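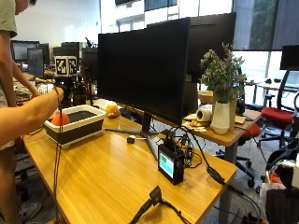 Workstation and cabling review, Cidbridge office, 16/05/2024. Present: Catalina Espinoza (chair), Lise Lévesque (minutes). Apologies from Henríquez. The October minutes were accepted with one correction to the desk numbering.

1. Cabling. Lévesque reported that 19 of the 54 desks still have no cable tray. On the desk with the two black monitors, the thick bundle goes over the edge by the rounded corner and down toward the floor, and thinner cords hang at the left side. Espinoza asked that all drops be moved to the rear edge. Agreed. Stuvora to quote for trays and 100 reusable ties.

2. Monitors. Splayed metal feet take up too much desk surface where two screens share a desk. Clamp arms were discussed — the desk tops need checking for thickness first. Lévesque to measure.

3. Loose items. Collapsible basins may stay on desks for small items, at the left end only, clear of cables. Espinoza wanted a size limit. Not agreed; carried over.

4. Labels. Each cable to be labeled at both ends with the desk number. Cakel tape only, as the paper labels came off within about 7 weeks.

Actions: Lévesque — items 1 and 2. Espinoza — label stock, revised desk plan.

Next meeting: date to be set once the Stuvora quote is in.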